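Emthorpe Library Opens Calligraphy Room to the Public

2 min read

March 22, 2022

The Emthorpe Public Library has opened a room for brush calligraphy on the second floor of its Rustad Street building. The room was formerly used for the storage of bound periodicals and has been refitted over the winter with worktables, shelving and a sink. It is open to all holders of a library card during regular hours, and no reservation is required outside of class times.

The furnishings and writing materials come for the most part from the collection of Sekar Ngau, a longtime resident of Emthorpe who taught brush writing at the Zundale Arts Center until her retirement. Ms. Ngau offered the collection to the library last June on the condition that it remain in use. Under the terms of the gift, brushes, ink stones and paperweights may be handled by any visitor who has completed a short introduction with a member of staff.

Among the items received is a dark wooden brush rack, which Ms. Ngau kept on her own desk throughout her teaching career. A carved dragon head finishes one end of the crossbar, and the rail near the base is pierced with scrollwork and a round ornament at its middle. The brushes hang from small metal hooks with their tips down, so that water drains away from the base of the hair after washing.
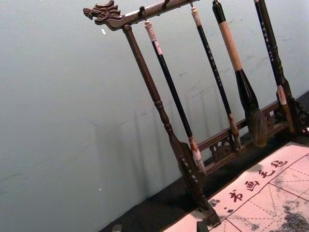 Ms. Ngau has asked that the rack not be placed in a display case. "A rack in a case is furniture," she said at the opening. "I would like people to take a brush down, write with it, wash it and hang it up again. The wood has been touched every day for a long time and it can stand a little more."

Library staff have been instructed in the care of the materials. Brushes are to be rinsed in cool water until no ink remains, pressed gently with a paper towel and shaped to a point with the fingers before they are returned to their hooks. Soap is not to be used. Bottled ink is provided for general use, and ink sticks are available on request at the second-floor desk. Visitors who wish to bring their own brushes may do so, but acrylic and waterproof inks are not permitted in the room.

The refitting was paid for by a grant of $2000 from the Flarnik Fund for Neighborhood Learning, together with money set aside in the library's building budget. The grant covered the worktables, felt mats and a first supply of practice paper. Practice paper is free to cardholders. Finished sheets may be left to dry on the shelves along the north wall and should be collected within seven days.

Introductory classes will be held on Saturday mornings and are limited to 12 participants. Each class lasts two hours and covers the grip, the preparation of ink and the basic strokes. Ms. Ngau will lead the first series, after which classes will be taught by two of her former students from Zundale. Participants under the age of 12 must be accompanied by an adult. Registration is handled in person at the main desk or by telephone.

The library has also added to its holdings on the subject. Manuals for beginners, books of model characters and several histories of writing tools are now shelved beside the entrance to the room. Most may be borrowed on the usual terms. The larger model books are marked for reference use and must be read in the building, where they may be taken to the worktables if kept on the stands provided.

A selection of work by participants in the first classes will be shown in the ground-floor corridor in June. Sheets submitted for the exhibition should be unframed and should carry the name of the writer in pencil on the back. Work will be returned at the close of the exhibition.

The room is reached by the main staircase or by the elevator next to the children's section. Visitors are asked to leave coats and large bags in the lockers on the landing. Questions about the gift, the classes or the care of materials may be directed to the second-floor desk.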